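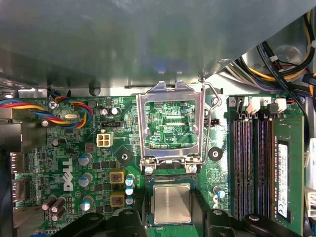

A reader writes that her cousin has been packing the family spice tea under the family's name for years, with no paper behind it, and asks whether it is too late to put terms in writing. It is not too late. An agreement signed now can cover past sales as well as future ones, provided it says so.

Kitchen tips: selling a tea blend under a borrowed name

Keep the recipe and the name on separate sheets. Permission to use one does not carry permission to use the other.

State who owns the name, who may use it and on which goods. "Tea" is vague. Write "loose spiced black tea in tins" if that is what is meant.

Fix the royalty per unit sold. At 12p a tin, a batch of 200 tins owes £24.00. A percentage of profit needs agreed accounts, and small kitchens seldom have them.

Number the batches. Enter batch number, tins filled, tins sold and sum due on one line of the ledger. Samples and breakages go in their own column.

Pay at fixed intervals. Ours falls due at the end of August and the end of February, with 20 days to settle. 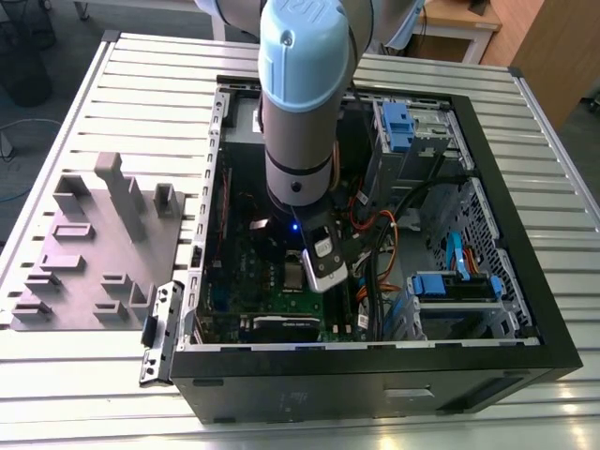
What happens to the labels when permission ends, another reader wants to know, as he has a drawer full of them. Put a sell-off period in the agreement. We use 16 weeks, royalties payable throughout, after which unused labels are destroyed.

Say what happens on death. If the owner's share is to pass to heirs, name the document that passes it.

Search the trade mark register before printing. Our first choice, Andura, was too close to an existing entry. The blend went out as Neltden and the labels cost us a second print run.

For tins: soak old labels off in warm water with washing soda, then dry fully before filling. Paucar gum labels lift in one piece. Ziline ones need a scraper.

Last revised 2026-01-25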